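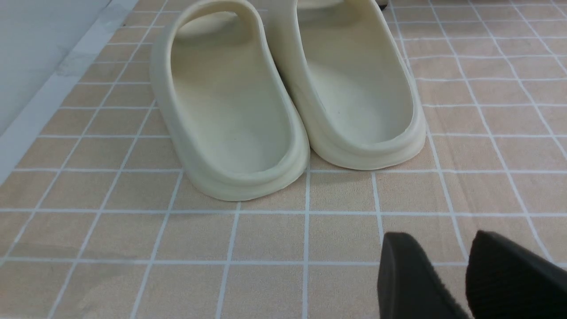

Foam slides by the door – rack or floor?

tirtaliem
We have a metal rack in the hall and I love it for sneakers, but the foam pairs always end up on the tile, heels out. I kind of like stepping right into them! My sister thinks it looks messy.
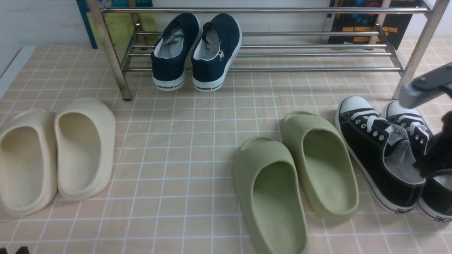
She'd have every last pair up on the rails, and bless her, she may be right.

usa_w
Floor for slides, always. They rinse off so easily.

tpowell13
Disagree, sorry! I tripped on mine at 2 in the morning. Rack.

tirtaliem
Oh no, poor you – maybe I'll push them closer to the wall.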